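# Ollora arm – bench check before powered running

Shared workshop, Sedport. Checked by Anselmo Teixeira, read over by Stanisława Piątek. July, started 18:30. 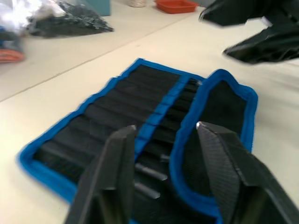

This replaces the sheet we used in spring, which was written for the old two-joint arm and had half its lines crossed out. Mark each line OK, FIX or N/A and write a comment if it is anything other than a plain OK. A FIX in section 1 or 2 means the arm stays off. A FIX anywhere else means slow speed only until it is cleared.

## 1. Power and stopping

- [x] **1.1 Mains lead and plug.** OK. Lead replaced with a longer one so it no longer runs across the walkway.
- [x] **1.2 Stop button within reach of whoever is standing at the bench.** OK. Moved to the left-hand corner. It used to be on the shelf, and Stanisława could not reach it without leaning past the arm.
- [x] **1.3 Stop button cuts power to all joints.** OK. Pressed at rest and again at slow speed. Joints two and three sag a little when power goes. Keep hands out from underneath.
- [x] **1.4 Arm does not move by itself when the stop is released.** OK. Tried three times.
- [ ] **1.5 Fuse in the supply box matches the label on the lid.** FIX. The label has faded and I could not read it. Fuse is as per the Nament supply sheet, but the lid needs a new label before anyone signs this off.
- [x] **1.6 Supply box closed, both screws in.** OK.

## 2. Base and mounting

- [x] **2.1 Clamps tight.** OK. One took a quarter turn.
- [x] **2.2 Base does not rock at full stretch.** OK. Pushed by hand with the power off, in four directions.
- [x] **2.3 Table legs locked.** OK.
- [x] **2.4 Table panels level where they meet.** OK. Ran a steel rule over the joint and it did not catch. Check again if anybody moves the tables – the panels were out of line after the open evening and the gripper snagged on the step.

## 3. Joints and cables

- [x] **3.1 Joints turn freely by hand, power off.** OK. Joint four is stiffer than the rest but no worse than last month.
- [x] **3.2 No play at the wrist.** OK.
- [ ] **3.3 Cables clear of all joints through full travel.** FIX. The camera cable pulls tight when the wrist is turned fully clockwise. Wrist travel is limited in software for now. Needs 11 cm more slack and a second clip at the elbow.
- [x] **3.4 Connectors pushed home.** OK. All of them pulled and reseated.
- [x] **3.5 Cable ties trimmed flush.** OK. Two had sharp ends. Trimmed and filed.

## 4. Gripper

- [x] **4.1 Fingers tight on their carriers.** OK.
- [x] **4.2 Crosshatch on the finger face clean.** OK. Wiped with a damp cloth and left to dry. Do not use solvent on it, we do not know what it will do to the surface.
- [x] **4.3 Fingers open fully and close without catching.** OK. Ran 22 cycles with nothing between them, then 16 with a piece of foam.
- [x] **4.4 Closing force set to low.** OK. Leave it there for all fabric work. The higher setting is for blocks only, and whoever changes it must write it on the board.
- [ ] **4.5 Finger tips do not touch the table at lowest height.** FIX. They clear it, but only by 2 mm. I would like more than that. Stanisława thinks it is enough if the speed is kept down. Left at FIX until we have both looked at it again.

## 5. Work area

- [x] **5.1 Tool roll opened out and lying on the table.** OK. It is the black one with the blue binding. It does not have to be square to the edge.
- [x] **5.2 Tools seated in their pockets.** OK, with a comment. The metal shafts stick out of the pockets by different amounts, so do not assume one grip height or one grip point will suit them all. Push each one in by hand before a run if you want a repeatable start.
- [x] **5.3 Binding and flap corners watched.** OK, with a comment. The blue-edged flap has a corner that curls up slightly. Approach from above and not along the table, or a finger can get under it.
- [x] **5.4 Bags and wrapping kept out of reach of the arm.** OK. Reach was walked through at slow speed with power on. Thin plastic is the thing to look for here, as it slides when the table shakes.
- [x] **5.5 No knives or open blades in the roll.** OK. Checked by hand, pocket by pocket.
- [x] **5.6 Drinks off both tables.** OK.

## 6. Software

- [x] **6.1 Speed limit on.** OK.
- [x] **6.2 Height limit on.** OK. See 4.5.
- [x] **6.3 Home position correct after restart.** OK. Restarted twice.
- [x] **6.4 Settings file saved under a new name.** OK. The old one still had the Eyvindsson motor values in it. Moved to the archive folder, please do not load it.

## Result

Arm stays off until 1.5 is cleared. After that, slow speed only, with one person at the stop button, until 3.3 and 4.5 are cleared as well.

## To do

- New label for the supply box lid – Anselmo
- Longer camera cable and elbow clip – Stanisława, clip is already printed
- Measure the tip clearance again with the tables locked – both

## Note added by Stanisława, 20:10

Read through and agreed, apart from 4.5 as noted. For 3.1, I think the stiffness in joint four is grease and would like to open it up before we call it normal. Add a line to the next sheet for the motor temperature after a long run. We have been checking it by touch and nothing gets written down.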